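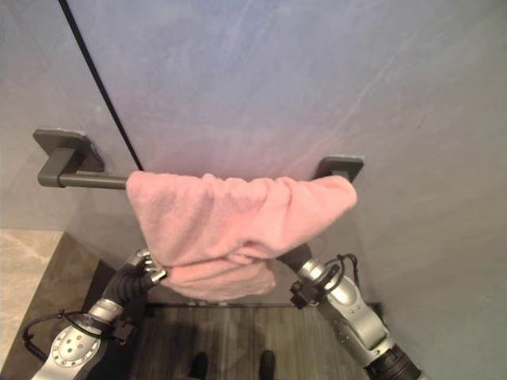 The Pink Towel

Imogen Lambert had the keys to the flat by eleven, and by ten past she had found the towel.

It was in the bathroom, over the rail, bunched up the way a towel gets when somebody has dried their hands and thrown it back without looking. Salmon pink, the fuzzy kind with the loops. The rail was dark grey, held to the wall by square plates. Her mother would never have chosen it. Her mother had liked chrome, and things that matched.

"Was this hers?" Imogen called.

Bradley Gosling came and stood in the doorway with a roll of bin bags under his arm. He had lived across the landing from her mother for years and had offered to help with the lifting.

"The towel or the rail?"

"Either."

"Rail's mine. I mean, I put it up. The old one came off in her hand, back in March. She rang Heywood's and they wanted to charge her for the visit before they'd even said what the rail would cost, so I went and got one." He looked at it with his head on one side. "It's straight, anyway."

"And the towel?"

"Couldn't tell you."

She left it where it was and started on the kitchen.

They had until the end of the afternoon. Callum Fairclough from the letting office was coming at four to do the inventory, and he had sent an email with a list attached. Surfaces wiped. Personal items removed. Walls free of marks, allowing for wear. Imogen had printed it at work and then left it on the train, but she remembered most of it.

The kitchen was easy. Her mother had owned two good saucepans and a great many lids. The bedroom was harder and she did it quickly, putting cardigans into bags without holding them up. Bradley carried the bags down. On the third trip he was gone longer than usual and came back with two teas from the café on the corner and a custard slice cut in half.

"Shirley says she's sorry," he said. "She'd have come up but she's on her own till three."

"Shirley who?"

"Shirley Yeoman. It's her café. Your mum was in there most mornings."

Imogen had not known about the café. She ate her half of the custard slice standing at the window. On the phone her mother used to say she had not been out much, what with her knee, and Imogen had always pictured her in the chair with the radio on.

After that she went in to do the bathroom. She cleared the cabinet first. Plasters, a sponge still in its wrapper, nearly 29 of those little hotel soaps in a biscuit tin. She knew without wanting to that there had been more of them once, and that some had come from the holiday at Billivholm, when she was nine and it rained and they had played cards on the bed.

Then she did the wall. It had a few faint streaks on it, and smudges that might have been fingers. She rubbed at them with a damp cloth and they mostly stayed. A thin dark line ran down the wall and went behind the rail, and she rubbed at that as well before she saw that it was not dirt. To get at the rest she would have to move the towel.

She took hold of it by the lower corner. It was heavier than she expected, and it smelled of washing powder, a different one from the sort her mother bought. In the hem was a name tape, the woven kind that schools ask for. E. BAINBRIDGE, in red.

"Bradley," she said. "Who's E. Bainbridge?"

He put down the box he was carrying. "That'll be Evie. Downstairs. She's ten, I think. Eleven. Your mum had her after swimming while her dad was on lates."

"Had her how?"

"Gave her her tea. Did her spellings with her. She'd come up with wet hair and they'd watch that programme with the antiques." He thought about it. "All winter, that was. And then after."

Imogen sat down on the edge of the bath. She had been up to visit at Christmas, and in the February. There had been no towel on the rail then — there had been a different rail. Nobody had mentioned a child. She could not decide whether it had been kept from her or whether it had simply not come up, in the way that she had not told her mother about the job at Salidholm until she had already turned it down.

"She never said."

"She talked about you enough," said Bradley. "At Shirley's. I know your whole degree."

Callum Fairclough was early. He was younger than his emails and he wiped his feet twice. He walked through the rooms with a tablet, tapping, and said that everything looked fine, and in the bathroom he stopped.

"Rail's not on my list," he said. "It says chrome."

"It broke," said Imogen. "This one's better."

He tapped something. "And the towel's staying?"

"No. It's going downstairs."

When he had gone she lifted it off. The creases had set, and it kept its bunched shape for a moment in her hands. She shook it out and folded it in half, and in half again, the way she had been taught to, with the name tape on the inside.

Then she went back for the biscuit tin. She took out a few of the soaps for herself and put the lid on the rest.

The stairs were cold. There was a scooter on its side outside the door below, and a pair of goggles hanging from the handle. She could hear a television. She stood with the tin on top of the towel, like somebody delivering a cake, and knocked.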